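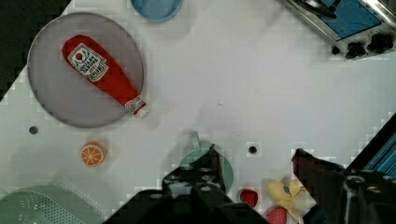 Kekley asked after the last report whether the play kitchen sets could be kept smaller, with fewer pieces in each one and less for the borrowing centers to lose. We have looked at that and agree in part. The table set is now fixed at 20 pieces. The large floor sets stay as they were, and we would like to leave them alone until the May returns are in.

## Zurdale play kitchen loans: progress to 25 April 2000

### Where things stand

Sets are out with nine centers. Two more have signed the loan form and are waiting for a delivery day, which will bring us to 11, the number in the grant agreement. Proltmont took the longest to settle. They wanted a set that could be used on a table and put away before lunch, and the floor units were no good to them.

The table set came out of that. It leaves out the sink and the shelf unit and keeps the things children go back to most: an oven, something to drain food in, something to cook in, a cup, and food that can be told apart easily. We had a green colander and pot already. The orange slice, strawberry and ketchup bottle were in the mixed food box and have been moved across.

### Laying out the pieces

We put the table set out on the white table before writing the packing list. The oven went to the right and the food was left loose. The colander takes up more of the table than we had allowed for, and its two handles make it long as well as wide. It will need to go in the bottom of the tub with the small food inside it.

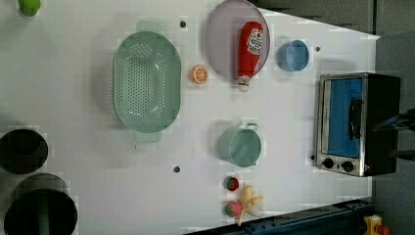
The other change to the list is the order. The old one was in the order we bought things, so anyone checking a set back in had to read the whole sheet several times. The new one goes by size, largest first, and the food is at the end in one block. Kanaujia tried it on their last return and sent back one question, about whether the fruit had to be counted by kind. It does not. A total is enough.

### Cleaning

Each piece is wiped when it comes back and again before it goes out. Cloth food goes in a wash bag. The colander and anything else with holes gets a soft brush first, as crumbs and modeling dough lodge in there and a cloth will not shift them. Centers have been asked to keep dough off the table sets. Most have.

We bought a second drying rack in the winter. It has shortened the turnaround between loans by a day and we do not expect to need another.

### Repairs and finish

Repairs have cost $64 since the last report. Most of that was glue, replacement hinges for one of the floor cupboards, and a pot of enamel. We still have a decision to make on color touch-ups.
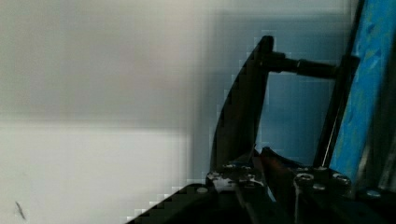 Touch-up work has gone slower than planned. We had intended to bring every painted surface in the sets to one even color before summer. Matching blue is the hard part, and we have not found a paint that covers well in one coat. The bright blue panel shows what we are dealing with, with streaks of a lighter blue and deeper patches all the way along it. An even finish would mean sanding back to the base and starting over. We propose to do that only where paint is flaking and to accept a mottled finish elsewhere. If Kekley would prefer a full repaint, we would need to hold sets back from loan to do it.

### Spending

The storage line is slightly under budget. The tubs were cheaper than the quote. Transport is over, mainly the Proltmont trips, and we would like permission to move the difference from one line to the other. No extra money is requested.

### Next period

- Deliver the last two sets in May.
- Send the new packing list to all borrowing centers and ask them to throw the old one out.
- Replace the tub lids that have split at the corners.
- Decide on the repaint once we have an answer.
- Collect comment sheets from Kanaujia and Proltmont on the table set.

The next report will cover the May returns and include a list of missing pieces by center.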